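Section 4: Setting Up for Your First Marbled Paper

This is the fun part! By now your Cukley tray kit is unpacked and the trays are rinsed (see Section 3). Set aside an afternoon, put on a shirt you don't care about, and let's get the size bath ready. "Size" is the thickened water your paints float on. Kids love stirring it, so hand over the whisk if you have helpers.

Before you start

You will need the large tray, the whisk, the packet of powdered size, all the paint bottles, the rake, the comb, the alum and a stack of absorbent paper. Plain drawing paper works beautifully. Glossy paper does not take the color, so save it for something else.

CAUTION: Alum can irritate skin and eyes. Wear the gloves from the kit, and don't mix it in a bowl you use for food.

4.1 Mixing the size

1. Fill the large tray to the lower line with room-temperature water.
2. Sprinkle the powder over the surface a little at a time, whisking as you go. Dumping it all in makes lumps, and lumps are stubborn.
3. Keep whisking until you can't see any dry powder.
4. Cover the tray and leave it overnight. I know, waiting is hard!
5. In the morning, drag a strip of newspaper across the surface to lift off the bubbles.

Note: Leftover size keeps for up to 3 days in the fridge in a lidded jar. Label the jar clearly.

4.2 Preparing the paper

1. Stir the alum into warm water as shown on the packet.
2. Mark the back of each sheet with a pencil X so you know which side is which.
3. Sponge the alum onto the unmarked side in long, even strokes.
4. Let the sheets dry flat, then press them under a heavy book.

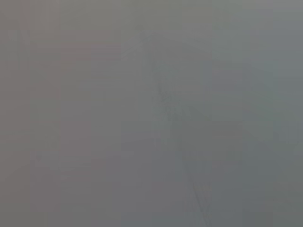 Fig. 4-1. Soft gray, warmer at the left and cooler at the right.

4.3 Floating the paint

Shake every bottle well. Domenica Auer, who put together the color set for us, likes to start with the darkest color because it spreads out into those lovely thin veins once the others push against it. Try it her way first and then go wild.

1. Load the dropper and hold it just above the surface.
2. Let single drops fall across the tray. Each one should open into a circle.
3. Add your second color, then your third. Drops can land inside other drops - those make the prettiest stone patterns.
4. If a drop sinks, thin that paint with a little water and try again on a scrap of newspaper first.
5. Pull the rake slowly from one end of the tray to the other, or leave the stones just as they are.

Note: Four colors are plenty for a first sheet. With more than that, things can turn muddy once you get the comb in.
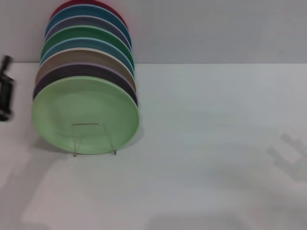
4.4 Laying the sheet

1. Hold the paper by two opposite corners, pencil X facing up.
2. Let the middle touch down first, then lower the corners in one smooth move. Stopping halfway leaves a line.
3. Tap out any air bubbles gently with a fingertip.
4. Lift the sheet by one long side and rinse it under a trickle of cool water.
5. Hang it up to dry. A clothesline in the bathtub is perfect.

Skim the tray with newspaper between prints. You can keep using the same bath until the colors stop spreading, and the very last prints of the day are often soft, ghostly ones that make great envelope liners!

CAUTION: Do not pour used size down the drain while it is still thick. Thin it with plenty of water first.

Replacement size is part no. 3111, and the wide comb is part no. 479. Go to Section 5 for the peacock pattern.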